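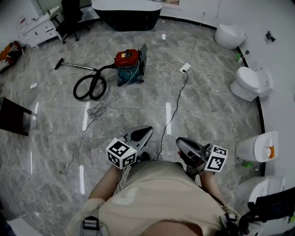
Quick one, kettle's on and I've still got the left gripper to do.

Both hand grippers went back on charge last night and only one came up properly. Green light on each cube this morning so fine, carrying on. My list for before every session, mostly so Rattana stops ringing me:

Wipe the marker cubes. Dry cloth, no spray. Fingerprints on the black squares and tracking goes wandering.
Check the cube screws. Finger tight plus a nudge. I lost 2 of them in August and found one in my shoe.
Open and close each gripper 30 times, slow, listen for the click.
Cable strain. Tug it gently near the housing, not at the plug end.
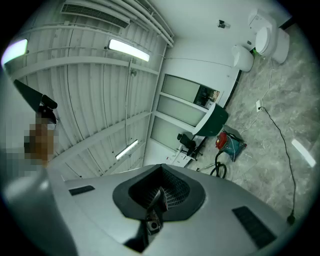
Then the inside. Fluff gets down in the recess and sits round the mechanism, and tweezers are better than the air can, which just pushes it further in. Did the right one at Plencombe after 200 cycles and it was filthy. Left was'nt so bad.

Straps last. Shoulder buckle first, then the rest, or you end up twisted and have to start agian.

Still to sort: spare pads from Elex (ordered 8, none here yet). Nipon thinks the old ones will do until Fakside. I don't, the edges are lifting.

Right, tea, then left gripper.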